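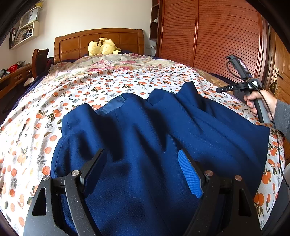
Savvas Athanasiadis

I fold my clothes on the bed and I think most people should. The advice you read is always to use a table, or one of those plastic folding boards, and to stand up straight while you do it. We have a table. It has the post on it, and a lamp waiting for a plug.

A bed is wide. You can lay a whole garment out, lining and all, and see where the seams run before you decide where the creases go. A heavy blue thing with a lining won't fold well if you start from the middle. The lining slides and the outer cloth bunches up into humps. Spread it flat first, pull the corners square, then bring the sides in.

The usual complaint is that a bed is soft and the bedding gets rumpled. It does. Ours has a cloth with oranges printed on it over a cover with pink flowers, and neither has ever looked smooth for more than an hour. I don't mind that. I would sooner have a creased cover than a creased jacket.

My sister, who lives in Hitgate, irons everything and hangs it up the same evening. Her wardrobe is very good. She also spends most of Sunday on it — I have seen her do pillowcases. In September, when the thick clothes come back out, she rings to ask if I have started yet, and I usually haven't.

There is one more point in favour of the bed. You can't go to sleep until it is cleared. Washing left on a chair can stay there for 40 days.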